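3.2 Materials and grouping of the bottles

The study looked at how people arrange packaged drinks when they are given a shared tray and no written rule for using it. All sessions took place in the staff kitchen at Nultholm, at a white table cleared of other items before each one. Drinks were bought at a local store in the same week so that the labels would match across sessions. We used cola and orange soda, which come in bottles of similar shape but differ strongly in color.

The tray was a black wire mesh tray with a raised rim. Pilot work with a solid tray had given us trouble, as bottles slid when the tray was turned and we could not tell a chosen position from an accidental one. Mesh held the feet of the bottles better. It also gave us a simple way to record where each bottle stood, by reading its place against the grid. Participants could turn the tray to any angle on the table - we did not correct this, and the angle was not scored.

Each participant was asked to put the drinks out "so that other people can take one." Nothing was said about keeping flavors together. An arrangement was coded as grouped when every bottle stood nearer to one of its own flavor than to any bottle of the other, and as mixed in all other cases. Of the 195 arrangements we collected, 4 were dropped when a bottle was moved before the positions had been written down.

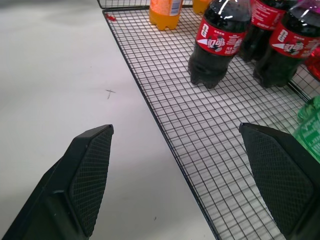 Figure 3. Cola and orange soda bottles on the mesh tray. The rounded bases of the bottles rest directly on the wires.

3.3 Coding of positions

Two coders worked from the written grid positions and did not see each other's sheets. A bottle was assigned to the square under the center of its base. With footed bases this point does not touch the wire, so the coders estimated it from the feet, following the method in Oyelaran. Where a base covered the line between two squares evenly, the square closer to the rim was used.

Over 1000 single bottle positions were entered in the first pass. After the dropped arrangements and incomplete sheets were taken out, 983 remained for analysis. Disagreements between coders were settled by going back to the sheets together. Most came from bottles near the corners, where the rim made the outer squares harder to read. We kept these bottles in the data and marked them with a separate code, as the Mindov scheme does for items at an edge.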